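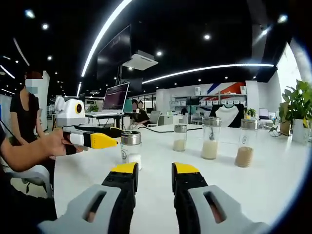
Figure 1. Jar-handling work with the hand-held grippers, Udville office.

Progress report to Brunet: Tikata hand-held gripper work, visit and demonstration at Udville

Reporting date: 11th December

1. Purpose

This report covers the demonstration visit held under the second stage of the Tikata grant, and the state of the work at the time of the visit. Spending is reported separately on the usual form.

2. Format of the visit

The visit was held in the open-plan office at Udville and not in the Livavach workshop as first planned. The workshop has no step-free entrance, and two of the visiting party had asked for one. The change was agreed with Brunet by email in August.

The session lasted 40 minutes, followed by questions. Visitors were shown the recording task first and were then offered a turn with a gripper. Most accepted. Normal office work carried on in the rest of the room.

3. Work shown

The task was the handling of lidded glass jars on a white table. The jars have silver metal lids and hold contents, mostly granular, filled to different levels. Clear glass was chosen on purpose. It gives the cameras weak edges and strong reflections, and the recordings made with opaque tubs last spring did not carry over well to it.

The operator works seated and moves a jar from one marked position to another without lifting the lid. Each attempt is saved as one recording. The grippers have yellow tips on the fingers, and the camera module sits on top of the device.

4. Recordings to date

The target for this stage is 2,000 accepted recordings. The accepted total stands at 1,792. A further 37 were rejected at checking, mostly for lost camera tracking when the device was turned too quickly towards the ceiling spotlights. Rejected recordings are kept but are not counted.

Recordings made by visitors are held in a separate folder and will not be used for training. Consent forms did not cover that use.

5. Points raised by visitors

Cable. One visitor asked whether the cable on the table affects the operator's movements. It does restrict reach on the far side. A longer cable has been ordered; a wireless link was tested at Livavach and dropped frames too often to be of use.

Weight. Several visitors found the device heavy in the wrist after a few minutes. Regular operators now change over after every 200 attempts. We propose to shorten this.

Lighting. The Udville ceiling has spotlights and LED strips, and reflections on the jar lids differ from those in the workshop. We regard this as useful variety and intend to record in both rooms.

6. Problems outstanding

The checking software still has to be started by hand for each batch. The repair to the second charging dock is overdue by three weeks and the supplier has been chased.

7. Next period

Complete the remaining 208 recordings. Repeat the jar task on a dark table top. Send Brunet the written summary of visitor comments, with the attendance sheet attached. No change to the budget is requested.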